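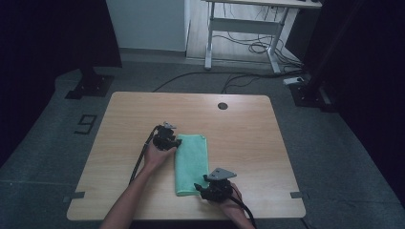 Figure 4. Microfibre towel folded into a long rectangle.

Section 4: Microfibre towels and cloths

Applies to the Klinhom 384 washer, with or without the Pelton dryer stacked on top. If you have the older Klinhom with the dial on the left, the steps are the same but the names on the dial are different. See the table on page 71.

The maker's booklet gives microfibre four lines and a picture of a leaf. We have been through a lot of towels at Grutasholm since that booklet was printed, and we don't agree with all four lines. Where this guide and the booklet differ, we say so. You can make up your own mind.

4.1 Before the first wash

New microfibre towels often say "pre-washed" or "lint free" on the packet. Treat both as hopes. Wash them once on their own before they go near glass or a dark table.

1. Take off any paper band, tag or sticker. Stickers that go through the wash leave glue behind, and glue is a nuisance to get out.
2. Sort by colour. Bright new towels can shed dye whatever the label says.
3. Check the drum for tissues, lint and dog hair. Wipe the rubber door seal with a damp rag, including the fold at the bottom.
4. Load the towels loosely, opened out. The drum should be no more than half full.
5. Put in half the liquid detergent you would use for cotton.
6. Choose Easy Care, Cool. Press Start.

Note: The booklet tells you to add a cup of vinegar to "lock in" the colour. We tried it on two batches of the same towel and could not tell them apart afterwards. The vinegar did make the laundry smell like a chip shop. Leave it out.

4.2 Regular washing

1. Shake each towel outdoors. Grit that stays in the pile will scratch whatever you wipe next.
2. Rinse any towel that has been used with a strong cleaner. Do this in the tub, by hand, wearing gloves.
3. Keep microfibre away from cotton bath towels, flannelette and anything fluffy.
4. Open the drawer. Detergent goes in the middle slot. The slot with the flower is for softener and stays empty.
5. Turn the dial to Easy Care and set the temperature to Warm.
6. Press Spin until the display shows 600. This is slower than the machine wants to go, and it will put itself back to a higher speed if you change the program afterwards. Set the program first, then the spin.
7. Press Start and wait for the door to click.

CAUTION: Never put a towel in the machine if it has been used with petrol, turps, thinners or oil-based stain, even after rinsing. The fumes can catch fire in a washer or dryer.

Note: The Eco button adds a long time to the wash. The booklet says it saves power. It may, on a full load of cotton. On half a drum of thin towels we have never seen the difference on a bill, and we have looked.

4.3 Detergent

Any plain liquid detergent will do. Powder works too if it dissolves fully, which it doesn't always do in cool water.

Fidine sells a bottle marked "Microfibre Restore". It costs a good deal more than their ordinary liquid. The back label on both bottles gives the same directions and very nearly the same list of contents. We bought one bottle of the special stuff, used it up, and went back to the ordinary one. If you have been given a bottle, there's no harm in using it.

Do not use:
Fabric softener, including the kind sold as beads or crystals
Chlorine bleach
Soap flakes or homemade soap
Dryer sheets

All four either coat the fibres or damage them. A coated towel pushes water across the table and leaves it there. If that has already happened, go to 4.6.

4.4 Drying

Line drying is the safe choice. Peg towels by a short edge, in shade if you have it.

To use the Pelton dryer:

1. Pull out the lint filter and clean it. Do it even if the light is off. The light only comes on when the filter is badly blocked, and sometimes not then.
2. Run your hand around the inside of the drum and remove any lint left from the last load.
3. Load the towels on their own.
4. Select Low and set the timer to 27 minutes.
5. Press Start.
6. When it stops, take the towels out straight away and shake them open.

CAUTION: Do not use High. Microfibre is plastic, mostly polyester, and too much heat stiffens the tips of the fibres. There is no fixing a towel once this has happened. Cut it up for the shed.

Note: Pelton's Sensor Dry is meant to stop when the load is dry. It judges this by damp cloth touching two metal strips in the drum. A few light towels don't touch the strips often enough, so the dryer either quits early or carries on for ages. Use the timer.

4.5 Folding and storage

The booklet wants towels rolled, "to protect the pile". We have kept some rolled and some folded and the pile seems to suit itself. Folding takes less room in a drawer, so that is what we do.

1. Check that the towel is fully dry, especially along the hems.
2. Lay it out flat on a clean table and smooth it from the middle outwards.
3. Bring one long edge over to meet the other.
4. Fold lengthwise once more if your shelf is narrow.
5. Leave it long for a deep drawer, or fold it end to end for a cupboard.
6. Stack with the folded edges facing out.

Soft, rumpled edges are normal. Ironing will not improve them and the heat may ruin the towel, so don't be tempted by the crease.

Store towels in a closed drawer or a box with a lid. Open shelves near a dryer collect lint, and microfibre hangs on to all of it. Keep the ones you use on bathrooms apart from the ones you use on benches and tables. A different colour for each job helps, as long as everyone in the house sticks to it — ours don't always.

4.6 When something goes wrong

Towel smears or won't soak up water
Most often softener. Wash again on Warm with no detergent at all, then check the drawer. If the flower slot has blue goo in it, pull the drawer right out and scrub it under the tap. You may need to repeat the wash two or three times. Advice to boil towels on the stove turns up everywhere. We would skip it, for the same reason we skip High on the dryer.

Towel is covered in lint
It was washed or dried with cotton. Once dry, shake it hard outdoors and go over it with a lint roller. Another wash on its own gets some of the rest. Some fluff never leaves.

Towel smells after washing
Left sitting in the drum too long, or put away damp. Wash again and dry it fully. If everything coming out of the machine smells, the towels aren't the trouble. Run Drum Clean and leave the door ajar afterwards.

Machine stops and shows UB
The load is off balance. Thin towels clump on one side, more so when there are only two or three of them. Open the door, pull the clump apart, and restart the spin. Adding more towels works better than restarting it over and over.

Towel squeaks or drags on glass
Could be leftover detergent. Could be something on the glass. Rinse a towel in plain water, wring it out and try it again before blaming either.

Colour has faded
This doesn't affect how the towel works. Keep using it.

4.7 How long they last

Packets promise hundreds of washes. We have not found a packet that says how the number was reached, or what the towel was like at the end. Go by feel. A good towel catches slightly on dry skin. When it slides over your hand like a shirt lining and leaves streaks on a clean window, move it to the rag bin.

Worn towels are still fine for bike chains, muddy boots and the barbecue lid. Don't wash them with the good ones after that.

For cotton bath towels and bath mats, go to Section 5. For the drawer, filter and door seal, go to Section 8.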